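Open day at the Starkgate works, Istdale

The Starkgate works opens to visitors once a year, in March, and this was the first time I managed to get a place. Tickets cost $3 and have to be booked ahead. We were told to be at the side gate by 9:30 a.m., and the tour left on time.

Starkgate makes hair accessories: combs, barrettes, headbands and claw clips. Our guide was Shirley Mapplebeck, who started in the packing room and now runs the finishing floor. She took us first to the sheet store, where the plastic is kept flat on racks for 80 days before it is cut. Sheets used too early tend to warp, she said, and the teeth of a comb will show it before anything else does.

The cutting room was loud and we were given earplugs. Most of the blanks are cut by machine, but the short runs are still done on an old Kárason press that takes two people to set up. After that everything goes into the tumbling drums with wooden pegs and polishing paste. The drums run overnight. A single drum holds 800 small barrettes or far fewer of the large combs.

Yasir Cheema looks after springs and hinges. He had set out a tray of failed clips and passed them along the line so that we could see where each had gone. Most breaks start at the hinge. His test is to open and close a clip by hand until it loosens, and he keeps the results in a ledger that goes back over 40 years.

The last stop was decorating. The pearl styles belong to the Jindance line, which sells mainly in spring for weddings and proms.
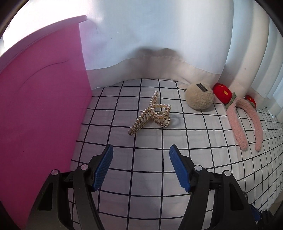 Pearls are harder to get right than paint, according to Shirley, and a clip with one missing goes back to the bench. I asked about repairs and she said the works will replace a spring on any of its own clips for the cost of postage.

Tea was served in the canteen afterward, and the seconds shop was open until noon. I bought two combs and a plain barrette. Parking is on the street behind the works and fills up early, so the bus from Istdale station is the better choice.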